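The Compostable Cup and Other Promises
Margit Halász ran a coffee counter for years and doesn't believe most of what's printed on the box

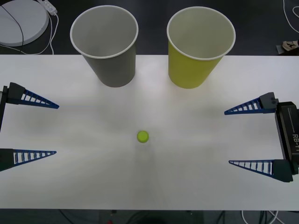 By the Vamico staff | Food & Drink | 4 min read

Margit Halász has a drawer full of sales brochures, and she has written "says who?" on most of them. She ran the counter at Palma until last October and now advises small cafes on what to buy. Mostly, she says, she tells them what to leave in the catalog.

Paper cups are her sore spot. "A rep sits down and says the word compostable eleven times before the coffee's cool," she told me. "So I ask him where. Which facility, what address, do they take cups? Then he needs to check with the office."

Her old supplier, Tandano, was no worse than the others, in her view. She paid extra for its greener line and then called the hauler that emptied her bins. The hauler sent everything to the landfill. "I'd been paying more for the same hole in the ground."

I put it to her that paper must still beat foam. She shrugged. Most paper cups have a thin lining to stop leaks, she said, and the lining is what makes them a headache to recycle. She won't say which kind is best, and she doesn't trust people who will.

What about bringing your own? Palma offered a discount for that, and one month she kept a tally by the register. Out of 1328 hot drinks, 237 went into a customer's own mug. "People told me that was great. I think it was the same bunch of regulars every morning. Take away the nurses and you've got nothing."

She is just as hard on the deposit program run by Zirora, where customers borrow a plastic cup and bring it back. Palma was sent 413 of them. How many came home? "Ask Zirora. I did, and I got a newsletter."

I wasn't fully sold on all of this. A hauler can be changed, and a weak month doesn't sink an idea. Halász gave me the first point and argued with the second until her tea was cold.

She does have one piece of advice she'll stand behind. Buy a shelf of heavy china mugs, secondhand if you can, and ask every customer, "For here?" before touching the paper stack. "They'll say yes more than you'd think," she said. "Then you have to wash the things, and your staff will hate you."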